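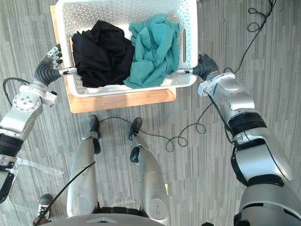
Well, it looks like Flever is finally going to sell us a proper small wagon, and I could not be more pleased about it. The Culta wagon has been a rumour for so long that I'd more or less stopped opening the emails, but this one came with a price guide, a spec sheet and a launch month, so I'm calling it news. First cars are due in showrooms in March. There's a photo in the press kit with the back seats up and the load cover off, and the boot looks deep enough to swallow a rectangular plastic laundry basket like the white one up top, the sort with a thick rim and holes all through the sides, and still leave room beside it for the shopping. If you've ever tried to do that with the Culta hatch you'll know why I'm excited. The hatch is a lovely little thing to drive, but its boot is shaped like a wedge of cheese and anything with corners has to go on the back seat.

So, what are we getting? The wagon sits on the same platform as the hatch and shares everything forward of the back doors, which means the same dash, the same front seats and (sadly) the same fiddly volume slider. Behind that it's all new. The roof carries on nearly flat to the tailgate, the rear doors are longer, and the load lip has come down to bumper height. Flever hasn't given an official litre figure for the boot yet. I asked, and was told it would be "confirmed closer to launch", so we'll have to wait with our tape measures at the ready.

There are two engines. The base car gets the little turbo petrol we already know from the hatch, and it's a willing thing around town, if a bit breathless on a long hill with the air con going. Above it sits a hybrid that's new to this country, with a small battery under the back seat and a motor driving the front wheels through an ordinary-feeling automatic. No plug, no cable to coil up in the garage. Flever reckons most buyers will go for the hybrid and I'd be surprised if they're wrong, given how hard it is to find anyone who wants a straight petrol small car these days. There's no manual and no all-wheel drive. I did ask about the manual. There was a polite pause on the phone.

What about the drive? I haven't had one, so take this with a grain of salt, but I did get a quick passenger lap in a left-hand-drive hybrid prototype at Flever's preview day. Hazem Benmoussa, the company's local product manager, was behind the wheel, and he's clearly been pushing for this car for a while. He told me he'd asked head office for a wagon every single year since he started the job. "They kept sending me another SUV," he said. "I'd say thanks, it's very nice, where's my wagon?"

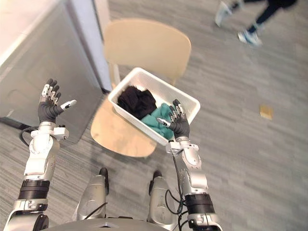

He also told me that the suspension will be tuned here before the car goes on sale, which is good to hear, as the prototype was on the softer European settings and floated a bit over the big dips at the back of the circuit. It was quiet, though. Really quiet! We were chatting at normal volume at highway speed, and the only thing I noticed was a bit of wind rustling past the mirrors. The back seat is better than the hatch's too – I climbed in behind Hazem, who's a good deal taller than me, and had space for my knees and my hat.

Now, the bit everyone writes in about: towing. The petrol car will be rated for a small box trailer and not a lot more, and the hybrid's rating is still to come. If you've got a camper or a boat bigger than a tinny, you're probably looking at the wrong car. Roof rails are standard across the range, though, and there'll be a proper towbar kit on the accessories list from day one, which wasn't the case when the hatch came out. I had so many grumpy letters about that.

Safety kit looks decent on paper. All versions get the autonomous emergency braking, lane keeping and rear cross-traffic alert, and there are 10 airbags if I've read the sheet properly (the print is tiny, and I've had it up against the window twice). The lane keeping in the hatch is a nagging, twitchy sort of system, and I turn it off every time I borrow one. Hazem says the wagon has newer software and that I'll like it. I told him I'd be the judge of that. There's no crash rating yet for the longer body and I'd hang on for one before signing anything.

Inside there's a bigger centre screen than before, a wireless charging pad that I'm told fits a phone in a case, and four USB ports spread between the rows. Top-spec cars get a powered tailgate and a heated steering wheel. The cloth on the base seats has been changed from that shiny grey stuff to a darker weave which should hide the dog hair a bit better, and I speak as somebody who spends half of Sunday with a vacuum in the back of the car. A rubber boot liner is an extra. It shouldn't be, but there you go.

Colours are the usual white, silver and two greys, plus a deep green that looked terrific at the preview and will be on the options list for extra money. I'd pay it. I drove a green wagon for years, a 1990 Stutix my uncle passed down to me with a tape deck and a back window you could wind down from the driver's seat, and I've had a soft spot for them ever since. It rusted through at the wheel arches in the end and I was a mess for a week.

The obvious rival is the Sugiyama, which has had this corner of the market pretty much to itself lately. It's a good car and I recommend it to people often, but it's getting on now and the waiting list has been silly. One dealer I spoke to was quoting 14 weeks for the mid-spec, and that was for whatever colour turned up. Flever says it has locked in enough wagons to cover the early orders, though every company says that at this point in proceedings and I've learned not to hold my breath. The Sugiyama does have the longer warranty, by the way, and its spare is a full-size one. The Culta petrol has a skinny space saver under the floor, and the hybrid has a can of goo and your best wishes. If you do a lot of country driving, ring the dealer and ask whether a proper spare can be fitted, as Hazem thought it might be possible on the petrol but wasn't keen to promise.

On money, the price guide puts the wagon a little above the matching hatch at each level, with the gap growing a bit as you go up. I'm not printing the numbers because they were marked as provisional and I got burned by that last time, when I gave you all a lovely cheap price for the hatch and it went up before the first boat had docked. Servicing will be capped, same schedule as the hatch, and there'll be four trim levels to choose from. My guess, and it's only a guess, is that the second one up in hybrid form will be the pick of them. You miss out on the powered tailgate but you keep the smaller wheels, and they ride better and cost far less when you clout a kerb.

Dealers are already taking expressions of interest, and those are free and don't commit you to anything, so there's no harm in putting your name down if you're keen. Don't hand over a deposit till you've sat in one. Hazem has promised me a full week in a hybrid once the local cars are registered, and I'm planning to take it up the coast and back with the dog, two eskies and my sister's folding bike, so if you have anything in particular you'd like me to measure or poke at, leave a comment and I'll add it to the list. Somebody has already asked whether a cello fits. I don't own a cello, but my neighbour's daughter does, so I'll see what I can arrange.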